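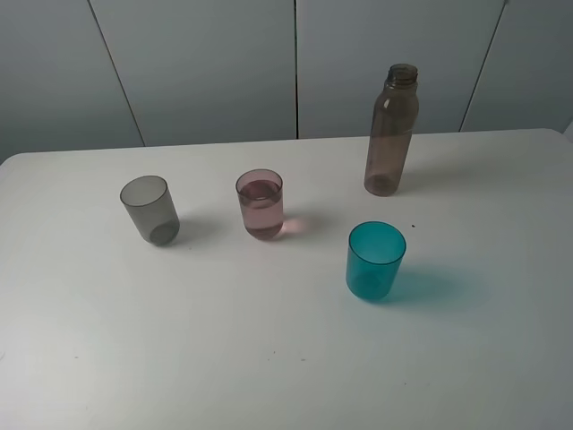
Do plastic cups really need their own shelf? Give them one low shelf if you can, says Samira Boutros, because people drink more water when the cups are easy to grab.

Kitchen Talk | Small Spaces
4 min read

I went over to Samira's on March 5, 2025, to talk about drinkware, which I know sounds like a thin excuse for a visit (I also wanted to see the new white table!). She used to own 72 cups and glasses. "We're two people," she told me. "Who was coming over?"

Now she keeps 15, nearly all of them plastic you can see through. Pink, teal, a smoky gray. "I like to see what's in there without picking it up," she said, "and I love the color they throw on the table when the light's good."

I asked about the bottle, because I've never gotten on with tall ones - mine always end up smelling like old juice.
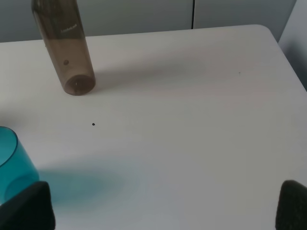

The tall brown bottle on Samira's white table.

"Leave the cap off when you put it away," she said. "That's all I do. Warm water, a long brush, cap in the drawer." Her sister-in-law, Carla Haddadin, swears by baking soda, and the two of them have been arguing over it since last July.

I went home and cleared out two cabinets. I kept the chipped mug.

Related
- Drawer dividers from Bukmont, six months on
- Raghda Majali on cooking in a very narrow kitchen
- Which lids are worth keeping?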